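Brimville Robotics Board > Software > Perception and state estimation

Thread: Tracker loses pose near plain white furniture

reedbed_k
23 January 2019, 08:14

Good morning to all. I write from a small group and we collect demonstrations with hand-held grippers, with a fisheye camera on the tool. The pose comes from visual-inertial tracking, and we run it offline after the recording. In open rooms I am satisfied. Near white cabinets I am not.

The typical case is when the operator brings the fingers close to a shelf compartment. The features on the cabinet panels are very few, the map points behind are far away, and the pose starts to slide along the direction of approach. Then it jumps when the tool is pulled back. From our last batch of 99 recordings the tracker gave up in 3, but I am more worried by those where it did not give up and the path is simply wrong.
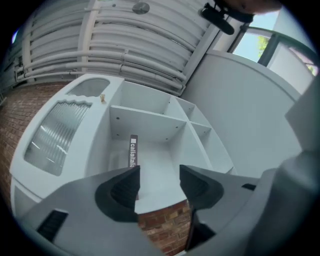 My settings are the following. Feature budget is 1152 per image, detection on a grid, 2 pyramid levels more than the default. The gripper is masked with a fixed polygon. I use the fisheye model from our own calibration, not the one from Plirnuvia, which gave me a worse error at the border.

My question: should I raise the feature budget, or lower the corner threshold only in the cells which are empty?

mortarline
08:52

Neither, I would say. Look at what you have in that view. The brick wall on the left is the best texture you could wish for, and the pipes on top are strong edges too. The tracker has enough to live on if it is allowed to use the outer part of the image. How big is your circular mask?

reedbed_k
09:10

The mask cuts quite a lot. I took the radius from the Szalai example configuration and I never changed it.

mortarline
09:15

Then I would begin there. That radius is much too careful for a wide lens. You throw away the bricks and keep the white panels.

Dellotia_user
09:47

I do not agree completely with mortarline. Pipes are long parallel tubes, and the corner detector puts points along them which slide when the camera moves. Bricks are also dangerous, because one brick looks like the next one and the matcher is happy with the wrong one. I had a kitchen with tiles where more border made the result worse.

mortarline
10:20

With a good prediction from the gyro the search window is small, and the neighbour brick is outside of it. If your matcher jumps one full brick, the problem is your time offset and you should repair that first.

Dellotia_user
10:31

For tracking between two images, yes. For relocalisation there is no prediction, and that is where my kitchen failed. So please check this separately.

pocket_hex
11:05

One other thing. The fixed polygon covers the fingers in one position only, or the whole opening range? If the fingertips move out of the mask when they close, the ribs on the inner face make very nice corners, and they move together with the camera. The filter then believes it is standing still. This would look like your slide.

reedbed_k
11:38

This I did not consider. The polygon was drawn with the fingers open. I will make it from the union of open and closed, and I will ask for the finger width to be saved with every image so that later the mask can follow it.

And the reeded glass in the door? I see many short-lived points there.

pocket_hex
11:44

I leave them in and let the outlier test work. If a point lives for less than 3 images I do not let it into the map.

reedbed_k
16:26

I ran the 3 bad recordings again. With the new polygon only, 2 of them complete. With the polygon and the bigger radius all 3 complete, but in one of them the relocalisation lands in a wrong place once, so Dellotia_user has a point. I have now made the relocalisation threshold stricter and the whole batch is running tonight. I will post the drift numbers when I have them.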